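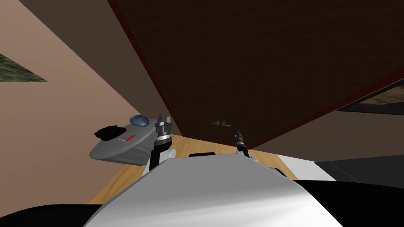 Pre-Season Cabin Walkthrough - Checklist and Comments
Plurbridge Lake Cabins, Cabin 14
Inspected 23 July 2020 by Glória Arruda
Copy to: Dilani Munshi, bookings

Second summer doing these and I still love it. Cabin 14 is the oldest on the Collon side and the one guests ask for by number, so I gave it a whole morning. Marks are the same as last year: OK, FIX (before the next guests), WATCH (look again at the September walkthrough).

1. OUTSIDE AND APPROACH

Path from parking spot clear and level - OK
The new gravel is terrific. It drains well and you can hear somebody coming up it at night, which I count as a safety feature.

Porch steps solid, no lifted nails - FIX
Second step from the top has a nail head standing up on the left. Bare feet will find it. Pull it and use a deck screw.

Handrail firm when pulled from the side - OK
I leaned my full weight on it. Lovely job whoever reset that bottom post.

Porch light works, bulb cage in place - OK

House number readable from the road - WATCH
It reads fine now, but the dogwood is growing fast. Fire crews need to see that number from the truck. Trim in September at the latest.

Gutters and downspouts attached - OK

2. DOORS, WINDOWS, CABINETS

Front door opens fully and latches without slamming - OK

Front door can be opened from inside without a key - OK
Big improvement over the old double-keyed lock. Please, please let's do this in every cabin.

Bedroom windows open wide enough to climb out - FIX
The back bedroom window sticks halfway. I got it up with both hands and some bad language, but a kid could not. Clean the track, rub it with candle wax, try again. If it still sticks it needs a carpenter, and the room should not be let until it's done.

Window screens whole - OK
Two small patches in the kitchen one, both neat.

Cabinet handles tight, no sharp edges - OK
I wiggled every handle in the place. This is my favorite quick check because it takes no time and finds trouble early.

Cabinet doors hang straight and stay closed - WATCH
The tall one by the pantry drifts open if the floor gets a good stomp. Hinge screws took a quarter turn. See if they hold.

Tall furniture fastened to wall - OK
Bookcase and wardrobe both strapped. The bunk bed is bolted at the head and the foot.

3. SMOKE, FIRE, CARBON MONOXIDE

Smoke alarm in each bedroom, tested - OK
All loud! Test them with the button and stand back.

Smoke alarm in hall, tested - FIX
Works, but the date on the back says it has passed its replacement age. A fresh battery doesn't make an old alarm new. There is a spare in the office closet, top shelf.

Carbon monoxide alarm within reach of sleeping rooms - OK

Fire extinguisher in kitchen, needle in the green - OK
Pin and seal both good. I moved it from under the sink to the hook by the back door. You want to be walking toward the way out when you grab it, and under the sink it was behind the dish soap and a bag of onions.

Woodstove door gasket - WATCH
The dollar bill test: shut the door on a bill and tug. It held on three sides and slid a bit on the hinge side. Good enough for July, but I'd like a new gasket before anybody lights it in the fall.

Nothing burnable within 36 inches of the stove - FIX
The log basket has crept in again. I moved it back and would like a strip of tape on the floor to mark the line. Guests are great about following a line if there is one.

Ash bucket is metal, with lid, kept outdoors - OK

Chimney swept this year - OK
Khurana Chimney came out in the spring and left their card in the binder. Very tidy people.

4. KITCHEN

Outlets near sink trip and reset - OK
Tripped both with the test button, both reset on the first press.

Stove burners light promptly - OK

Gas shutoff labeled - FIX
The label has fallen off and the valve is behind the drawer. Dilani, could you print one in big letters? I'd also add a line to the welcome sheet saying where it is.

Fridge cold enough - OK
The thermometer stays in the fridge, please. Somebody keeps putting it in the junk drawer.

Knives stored with blades covered - OK

5. BATHROOM AND WATER

Hot water not scalding at the tap - FIX
Ran it for a full minute and it came out too hot to keep my hand under. Turn the heater down a notch, wait a day, run it again. This is the item I'd do first out of the whole list.

Tub mat grips - OK
New one, and it really grips. Let's get the same kind for the others.

Grab bar firm - OK

Toilet does not rock - OK

Floor sound near tub - WATCH
Slight give beside the tub on the wall side. Could be an old board, could be a slow leak. Crawlspace was dry when I went under with the flashlight, so I'd check again in September.

6. ELECTRICAL

Panel cover closed, breakers labeled - OK
Labels are handwritten and perfectly clear. "Pump - do not touch" made me laugh, but it works.

No extension cords in permanent use - FIX
One runs behind the couch to the reading lamp. Swap sides with the lamp and the armchair and you don't need a cord at all. I tried it and the chair gets better light there anyway.

Space heater - OK
The Furnow unit shuts off when tipped, tested twice. Cord and plug in good shape. It should be plugged straight into the wall, and the tag on the cord says so.

7. EMERGENCY ITEMS

First aid kit stocked - FIX
Low on bandages and the tweezers are gone. Tick season, so tweezers matter! Restock to 20 bandages, mixed sizes.

Flashlights, working - OK
One in each bedroom drawer. Fresh batteries in both.

Emergency sheet posted by phone - FIX
Still has the old office number. The rest is right: cabin address, nearest hospital, poison control.

Life jackets on porch hooks - OK
All buckles close, no torn seams. The smallest child size is getting faded and I'd like to replace it over the winter.

COMMENTS

This is a cabin in good shape. Most of the FIX items are an hour with a screwdriver and a trip to the office closet. The window and the hot water are the ones that should hold up a check-in, and I've told Dilani so by phone. I can come back to recheck those as soon as they're done - just leave the key in the usual spot.

If anybody wants to walk along on the next one, come! Bring shoes you don't mind taking into a crawlspace.

G. Arruda

Added by D. Munshi: Gas label printed and in your mailbox. New emergency sheet too. Next arrival moved to Cabin 2 until the window is sorted.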